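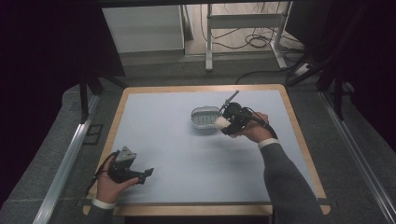
A small slotted basket on a pale work table, with a white cylindrical item at its rim.

The case against the deep bin
18 April 2021

Most advice on small-item storage begins with capacity. I think that is the wrong variable. The one that matters is wall height relative to the height of the item, and on that measure the shallow slotted basket beats nearly everything sold as an organizer.

Last August I replaced the drawers in my workroom in Wastwood with open baskets, most of them from the Serra line by Bumivon. The inventory stood at 1,354 items, all small enough to hold in one hand. Five months of use settled the question for me. Items stored upright in a low basket were returned to it. Items stored in a deep bin were left on the table.

The mechanism is simple. A deep bin requires the hand to go in past the wrist and come back out blind. A low rim lets a cylinder be set down beside its neighbors with the label still readable. Slots in the sides show the fill level from across the table — a solid wall does not.

There are costs. Slotted plastic drops small screws and holds dust in the corners. An oval footprint wastes shelf area when baskets stand side by side, and Stumevix, which makes a square version, is right to say so in its catalog. I still prefer the oval on a table, where there are no corners to pack against.

My rule is a wall no higher than half the item. Anything that disappears below the rim belongs in a different container.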